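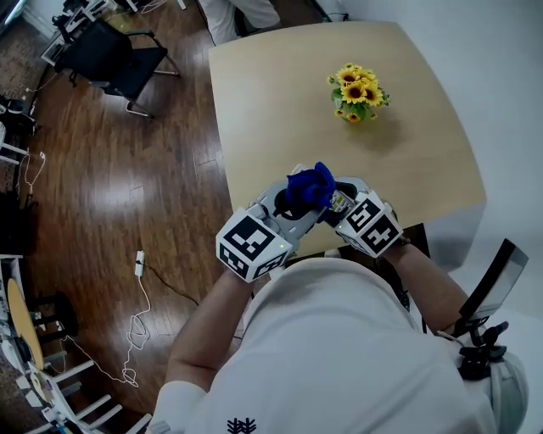

Dark blue cloth, light wooden table

About Kenomier

Hello and welcome! Kenomier is a small linen and mending business at 308 Votden Road, Rinbridge, and we look after tablecloths, tea towels, napkins, curtains, quilts and pretty much any other household cloth that people would like to keep using for a good while yet.

How we started

Pornthip Somboon had been taking in mending at her kitchen table for years, mostly for neighbours, and mostly in return for lemons and the odd jar of something. Her friend Kaj Grímsdóttir was running the linen side of the old Thygesen guesthouse, which meant she was forever driving boxes of torn pillowcases over to Pornthip's place and driving them home again a week later. When the guesthouse closed, Kaj was offered the whole linen cupboard for a very fair price, and the two of them sat down over a pot of tea and wondered whether there might be a proper business in it. There was, though it took us a couple of winters to be sure!

We named ourselves after a word Pornthip's daughter made up when she was little, for the pile of clean washing on the end of the bed that hasn't been put away yet. You'll find one of those in our back room most afternoons.

What we do

Most of our work is mending. We darn, patch, re-hem, replace worn edges and take out (or at least soften) a good many stains, and we're always happy to talk about colour. Some people want a patch you'd never find without looking for it, and others like it bright and cheerful and right in the middle. Both are lovely to do. If a cloth is past saving in its present shape, we'll say so and suggest what it might become - a worn tablecloth often has plenty of good napkins left around its edges.

We also hire out table linen for weddings, birthdays, wakes and street parties, up to 100 settings at a time. It comes ironed and folded, and we'd much prefer you brought it back unwashed, red wine and all. Please don't put salt on it. We know everybody's grandmother did, and we're very fond of everybody's grandmother, but let us have a go first.

And then there are the classes. Ehsan Bakhtiari teaches darning and simple patching in the front room, and he has a gift for calming down people who are certain they can't thread a needle. Classes stop for the whole of January, when it's far too hot to have a lap full of wool.

Who you'll meet

Pornthip still does nearly all of the fine work and is the person to ask about lace. Kaj keeps the hire bookings, answers the phone and will remember what you had on your tables last time. Þórarinn Brøndum does our washing and pressing, having come to us from hotel laundries, and he has firm opinions on starch. Bjartur Bundgaard handles pick-ups and deliveries around Rinbridge and is very good with steep driveways.

The oldest piece we've had through the door was a linen sampler with 1777 stitched along the bottom. We didn't feel it was our place to do much to it, so Pornthip made it a soft cotton backing and sent it home with a few notes on keeping it out of the sun.

Coming to see us

We're in the long brick building past the nursery, with parking at the rear and a ramp by the side door. Please bring things in clean if you can manage it, and tell us what the piece is used for and how often. That helps a great deal when we're choosing thread. A quote costs nothing, and small repairs are usually ready in 2 weeks, a bit longer before Christmas.

If you're not sure whether something is worth mending, bring it in anyway and have a cuppa while we look it over. Kaj will put the kettle on.

Page updated 3/10/26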